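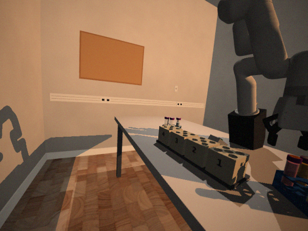 제품 > 탁상형 로봇팔 > 무다크(Mudach) 튜브 정리 패키지

분류: 소규모 작업장·실험실 자동화

6월 / 글: Fuseini Gbeho, 브라브사이드(Bravside) 제품팀

무다크는 작업대 위에 올려 쓰는 다관절 로봇팔입니다. 이 패키지는 샘플 튜브를 집어 지정된 구멍에 꽂고, 다시 빼서 다른 랙으로 옮기는 작업에 맞춰 구성했습니다. 팔 본체, 받침대, 두 손가락 그리퍼, 제어기, 작업 편집 프로그램 노게이라(Nogueira)가 포함됩니다. 작업대와 튜브, 랙은 포함되지 않습니다.

문의 중에 가장 많은 것이 "집안일이나 매장 일도 시킬 수 있느냐"는 질문입니다. 현재 판매하는 구성으로는 권하지 않습니다. 빨래 개기, 설거지, 식탁 치우기는 물건의 모양과 위치가 매번 다르고, 천이나 비닐처럼 형태가 바뀌는 것도 많습니다. 무다크는 물건의 규격이 정해져 있고 놓이는 자리가 일정할 때 제 성능을 냅니다. 튜브 정리는 그 조건에 맞는 일입니다.

할 수 있는 작업
- 뚜껑이 닫힌 튜브를 랙에서 블록으로, 블록에서 랙으로 옮기기
- 번호가 매겨진 블록 사이에서 튜브 재배치
- 빈 구멍을 순서대로 채우기
- 정해진 시각에 작업 시작(예: 오전 6시 예약)

아직 안 되는 작업
- 돌려 잠근 뚜껑 열고 닫기
- 눕거나 겹쳐 쌓인 튜브 골라내기
- 쏟아진 액체 닦기
- 라벨이 젖었거나 떨어진 튜브 판별
- 사람이 손을 넣고 함께 하는 작업

사내 시험에서는 튜브를 3,139회 옮겼습니다. 실패는 36회였고 대부분 튜브가 구멍에 비스듬히 꽂혀 있던 경우입니다. 그리퍼가 뚜껑 옆면을 밀면 팔은 멈추고 알림을 보냅니다. 이때는 사람이 튜브를 바로 세운 뒤 작업을 다시 시작해야 합니다. 스스로 바로잡는 기능은 개발 중이며 출시 시기는 정해지지 않았습니다.

속도는 사람보다 느립니다. 튜브 80개를 옮기는 데 거의 2시간이 걸립니다. 급한 물량은 손으로 처리하고, 퇴근 후에 돌려도 되는 정리 작업을 맡기는 편이 낫습니다.

설치 전 확인 사항
작업대는 흔들리지 않아야 하고 상판이 수평이어야 합니다. 블록과 랙은 팔이 닿는 범위 안에 두고 위치를 고정해 주십시오. 블록 위에 덮개나 판이 얹혀 있으면 먼저 치워야 합니다. 직사광선이 드는 자리에서는 카메라 인식률이 떨어질 수 있으니 차광을 권합니다. 전원은 일반 콘센트를 사용합니다.

튜브 굵기가 서로 다르면 크기별로 작업을 나누어 등록하십시오. 한 작업 안에서 두 규격을 섞는 기능은 노게이라 기본판에 없고 확장판에서만 지원합니다.

가정용으로는 별도 제품인 페바노(Fevano)를 시험하고 있습니다. 컵과 접시를 선반에 올리는 정도까지 해 보았으나 판매 단계가 아니며 예약도 받지 않습니다.

견적을 요청하실 때는 사용 중인 튜브의 지름과 길이, 랙의 구멍 간격, 작업대 크기를 적어 주십시오. 튜브 견본을 보내 주시면 그리퍼에 맞는지 확인한 뒤 회신드립니다.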